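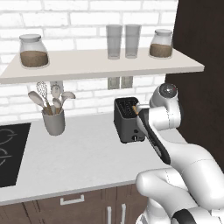 Questions about the Fuentealba Sourdough Swap

What is the swap?
A get-together for people who bake bread at home and want to trade starters, loaves and stories. We meet in the hall behind Gresia Books, and we love it when new faces show up!

Do I need to have baked before?
No. Plenty of people come along without ever having touched a starter and go home with one in a jar. Marisol Montes runs the beginners' table and will happily talk you through your first feeding (and your second, if you email her).

What should I bring?
A clean jar with a lid, and something to trade if you have it. Discard crackers count. So do pancakes.

How much starter will I get?
A couple of spoonfuls, and it grows fast. Feed it equal weights of flour and water when you get home, leave the lid loose, and give it a warm spot on the counter overnight.

Mine has gray liquid on top. Is it dead?
Almost certainly not! It's hungry. Stir the liquid in or pour it off, then feed it. Pink or orange streaks are another matter: throw the whole thing out and come see us for more.

Can I keep it in the fridge?
Yes, and most of us do. Once a week is plenty for feeding. Kjell Sjöberg left his rye starter for 17 weeks and it came back after three feedings, though we wouldn't plan on it.

Which flour is best?
Oh, we could argue this one all night. Whole rye gets a sleepy starter moving, and plain all-purpose keeps it going just fine.

Is there anything gluten-free?
Nayeli Xolalpa keeps a brown rice starter and brings it to every swap. It has its own table, with its own spoons.

Can kids come?
Please bring them. The shaping table is open until 8 and it gets floury.

When is the next one?
In March, doors at 5:30 p.m. Entry is free, and the tea is too.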